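Pre-drive checklist with comments, Sirnley mapping van, May route block

Filled in by Roya Hosseinzadeh, field operations, Zokthorpe depot. Comments go under the item they belong to. Anything marked OPEN has to be closed or signed over before the van leaves the yard.

## 1. Vehicle

- [x] Tires, all four plus spare. Pressures matched the door plate. Rear left has a scuff on the sidewall, no cord showing.
- [x] Lights and hazard flashers.
- [x] Beacon on roof bar. Slow to start, fine after that.
- [ ] Windshield washer. OPEN. Reservoir takes fluid but the driver side jet is weak. Try a pin first, then order the jet.
- [x] First aid kit and extinguisher. Kit was short on gauze, restocked from the depot cabinet.
- [x] Odometer noted in the van log. Last block added 676 miles, so the oil change stays where it is on the calendar.

## 2. Roof mast and sensor head

- [x] Mast bolts checked with the torque wrench and paint marks redrawn. Two of the old marks had worn off completely — please use the yellow pen, the white one does not last.
- [x] Mast folds and locks in travel position.
- [x] Lidar window cleaned with the lens cloth only. There were dried streaks that looked like somebody used a shop towel.
- [x] Antenna cable, mast end. Strain relief is tight.
- [ ] Antenna cable, cabin end. OPEN. The rubber grommet has split where the cable goes through the roof. It is taped for now and the tape will not hold through a wet week.

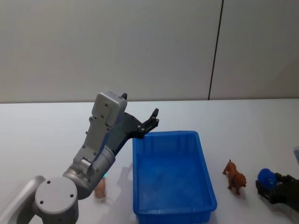
The replacement grommet is the larger of the two sizes in the Hutance parts list. The small one was ordered last time and does not fit. Cut the tape away before fitting and wipe the edge of the hole.

Height with the mast up is on the dash sticker. The sticker is faded, so I wrote the number again on the visor. The Cabrera loop has a low rail bridge on the east side. Mast goes down before the turn, whoever is driving.

## 3. Power and storage

- [x] Auxiliary battery charged overnight, held its voltage under load.
- [x] Inverter fan runs, intake clear.
- [x] Fuse box cover on. It was sitting loose behind the seat.
- [x] Data drives, 6 in the rack, all seated and latched.
- [x] Spare drives in the padded case, labeled.
- [ ] Drive rack door. OPEN. Latch closes but rattles over rough ground. Foam strip might be enough.

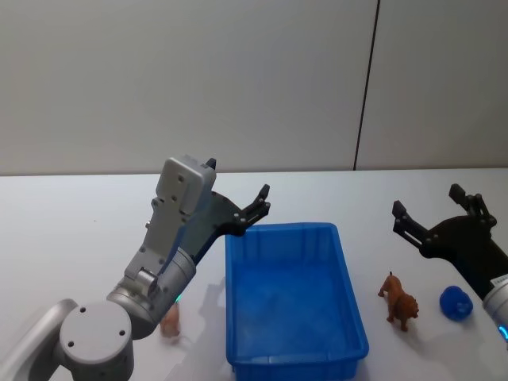
## 4. Positioning and calibration

- [x] Satellite fix in the yard with open sky. Took longer than usual, roughly 130 seconds from cold.
- [x] Clock sync between lidar, cameras and the logger.
- [x] Short calibration run on the marked lane. Curb lines from both directions fell on top of each other.
- [x] Wheel encoder count matched the taped distance.
- [x] Base map for the Cabrera loop loaded, plus the two alternate routes.

The first calibration run was thrown out. A delivery truck was parked across the second marker and I had to drive around it. Its file is still on the logger with "bad" in the name, so leave it out of the upload.
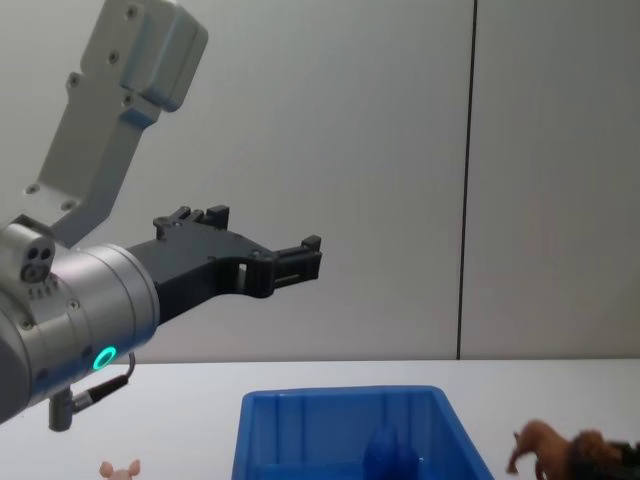
For the next block, do the calibration before 7 a.m. if the yard allows it. Traffic from the loading side picks up after that, and the lane has to be clear for the full length both ways. Cones are in the shed behind the fuel tank.

## 5. Crew and route

- [x] Driver and operator both have the route sheet on paper.
- [x] High-visibility vests, two, in the cabin and not in the back.
- [x] Radio check with the depot. Clear at the gate, scratchy by the water tower.
- [x] School zone hours marked on the sheet. No passes during drop-off or pickup.
- [x] Speed limit for collection is 20 mph on residential streets even where the posted limit is higher.
- [ ] Road closure list. OPEN. The one in the folder is from the last block. Print the new one before leaving.

## Carried over

Washer jet, roof grommet, rack latch, closure list. The grommet has to be done before any driving in rain. The other three can be closed by the driver with initials next to the item.

R. Hosseinzadeh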